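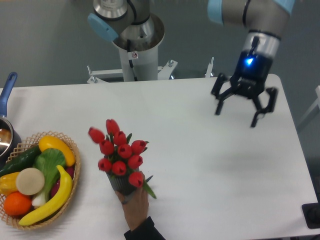
Split the state machine from the planner calls before you add anything else, Vaida Toom wrote in the margin of our interim report, because right now a failed plan and a failed grasp look the same in your logs. That comment set the order of work for the second half of the project. This report covers the software as handed in on December 6, 2023.

1. Scope

Zovetmont is a small task layer for a tabletop arm. It takes a request such as "put the tulips in the vase", gets object poses from the perception node, asks the motion planner for a path, and sends the path to the arm controller. We did not write the planner or the controller. The planner is Ristmont, the one used in the Fogh lab courses, and we call it through its service interface. Our own code is the state machine, the scene manager, the grasp selection and the log viewer, which we named Mondow.

The objects on the table are the artificial tulips, the ribbed vase, the wicker basket with its imitation fruit and vegetables, and the pot with the blue handle. Only the tulips and the vase are targets. The basket and the pot are obstacles as far as the planner is concerned.

2. State machine

The interim version had one long function that called the planner, moved the arm and closed the gripper. If anything returned false, it started again from the top. The new version has separate states for detect, select, plan, approach, close, lift, transfer, insert and release. Each state returns a result code and a reason string, and both are written to the log with the state name.

Retries are now set per state. Detect may be repeated up to 4 times. Plan is repeated once with a different grasp candidate. Close is never repeated without going back to detect, since the stems may have shifted. This rule came out of reading logs, and it removed most of the runs where the arm kept working with an old pose.

3. Perception

The perception node segments the color image and fits a pose to the matching depth points. For the vase this is simple. It is close to a cylinder, so we fit one with a vertical axis and take the rim as the top of the fit. The ribs add a little noise to the radius but do not bother the fit.

The bouquet was harder. Our first version used the center of all the points labeled as flower. The long green leaf has the same label, and it pulled the center down and to one side. We now cut the mask by color first and keep the red part for the center of the blossoms. The green part is used only to estimate which way the stems run. When too few green points are left, the node reports the stem direction as unknown and the state machine goes back to detect.
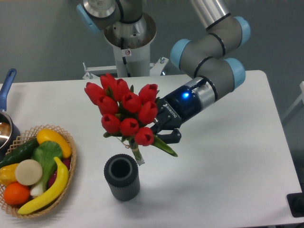

Once the bouquet is in the gripper, perception of the stems gets worse. The fingers hide part of it, and depth near the blossoms is patchy. For the insert step we therefore stopped asking for a new bouquet pose. The scene manager stores the offset between the gripper and the stem ends at the moment of the grasp and uses that offset until release. If the stems slip, the offset is wrong and the insert will probably miss. We have no check for this yet.

4. Scene manager

The scene manager holds the collision objects. The table and pedestal are fixed boxes. The vase is a cylinder, the basket is a padded box, and the pot is a cylinder with a thin box for the handle. The handle was missing in the interim version — the planner was happy to send the elbow through it.

The bouquet is attached to the gripper as a sphere for the blossoms and a narrow cylinder for the stems. Leaves are ignored. During insert, contact between the stem cylinder and the vase is allowed, but contact between the gripper and the vase is not. Getting this pair of rules right took longer than expected. Ristmont keeps its allowed-contact table per request, so a rule set in one call is gone in the next unless you send it again. Floor Van Rooij found this by comparing two saved requests line by line.

Scene updates older than 300 ms are rejected at planning time. Without the limit, a person could move the vase by hand and the planner would still use the old position for a while.

5. Planning

Each plan request has a cap of 2,000 sampling iterations. Below that, the transfer step often failed when the basket was between start and goal. Raising the cap further made failed requests slow without finding many more paths.

We plan to a point above the vase and then do a straight downward move for the insert. The straight move is checked in small steps. If any step is in collision or needs a large jump in a joint, the whole move is refused and the arm stays above the vase. Grasp candidates are sorted by the clearance they leave at the rim, and the side approach usually comes out ahead of the one from above.

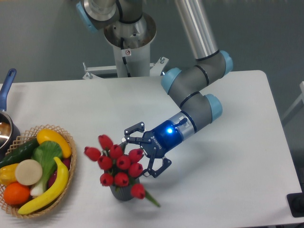 Figure 3. Open gripper beside the tulips in the vase.

6. Log viewer

Mondow reads the log and shows one row per state change, with the reason string and a link to the saved plan request. The test set for the viewer is one log file of 2,983 rows, which includes several broken ones from when the writer was killed in the middle of a line. Broken rows are shown in gray and skipped in the totals.

The filter for "failed in plan" against "failed in close" is the one we used most. Sorting by state duration works but is slow on a long file, and the table has to be reloaded after changing the time zone setting.

7. Open points

Slip detection after the grasp is the main gap. Finger position from the gripper driver is already logged, so a first version could compare it before and after the transfer. The padded box for the basket also wastes space. A lower box with a separate piece for the produce would let the arm pass closer.

The configuration files still contain joint limits in degrees in one place and radians in another. They are converted on load, and the units are listed in the README next to each key.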